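# Page-edge wear in a small lending collection: condition survey and shelving recommendations

B. Witkowska, second-year project, Collections Care stream 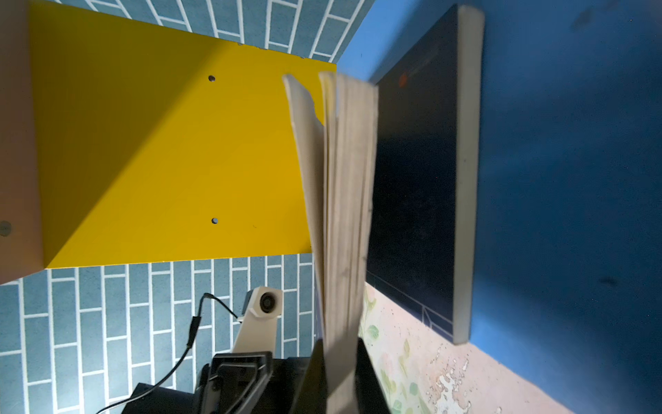

The Hoscombe reading room lends general fiction and reference titles from a catalogue of 2209 items. Of these, 1012 are paperbound or have covers soft enough to flex in the hand. The project considered how the text block of a thick book changes under ordinary use and upright storage, and whether shelving practice could slow that change.

## Scope

Only the three exposed edges of the text block (head, tail and fore-edge) were assessed. Spines, cover boards and adhesives were excluded, apart from a note where a split spine made an edge reading unreliable. Rare and signed items are held in the locked cupboard at Clallgate and were outside the survey.

## Method

Each volume was taken from its shelf, held upright and graded from 0 (as new) to 5 (pages at risk of loss). Four features were recorded:

- discolouration of the paper
- smudging or spotting on the edges
- rounding or fraying of the leaf corners
- fanning, meaning separation of the leaves away from the spine

Fanning was graded with the book standing and its head unsupported. A volume that opened into distinct bundles was given at least a 2 for that feature. Readings were entered on the Chraibi condition form, with the "previous repair" column left blank where no record existed.

## Results

Corner wear and fanning tended to occur together. Thick volumes with softened upper corners usually opened at the head, often with a thin group of leaves standing apart from the main block and starting to curl. Thin volumes showed the corner wear without the separation.

Grey smudging was common on cream stock and did not follow the fanning grade. It is attributed to handling and shelf dust, although no swabs were taken and the two sources could not be told apart.

Discolouration was the least useful feature. Many of the cream papers were probably that colour when printed, and without an unexposed reference leaf the grade depended too much on the assessor.

## Recommendations

1. Keep thick paperbound volumes between neighbours of similar height. A short neighbour leaves the head free to open.
2. Fit a Grodex bookend wherever a row is less than full.
3. Grasp a volume at mid-height on both sides when removing it. Do not pull from the head of the spine.
4. Dust the head edge with a soft brush, working away from the spine, at the December stocktake.
5. Store any volume graded 4 or 5 for fanning flat, with nothing on top of it.

## Limitations

All grades were assigned by one person. A second assessor had been arranged for the reference section, but the repeat readings were not completed before the room closed. The form also has no field for leaf count, so "thick" was judged by eye.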